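Strap keeps slipping on hand-held gripper, has anyone fixed this?

Keabetswe Moodley
Hello all, and thank you for having me! My gripper's strap lets go after about 20 minutes and the whole thing drops onto my wrist. I've tightened it every way I can think of.
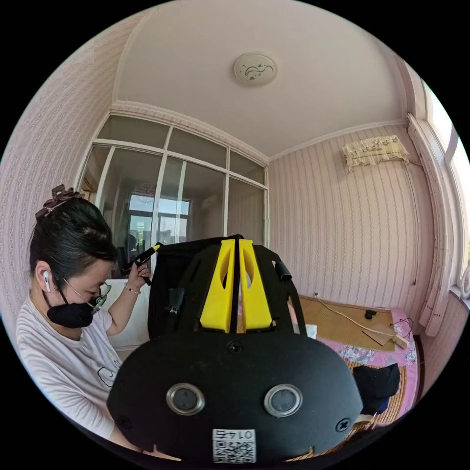

Gripping the strap, yellow tip up.

Thabiso Mokgethi
Oh, I had this in June! Take the load off first, then rethread the strap and double it back. Mine has held ever since, touch wood.

Marlies Mösli
Get a new strap. And please stop if your wrist hurts, dear.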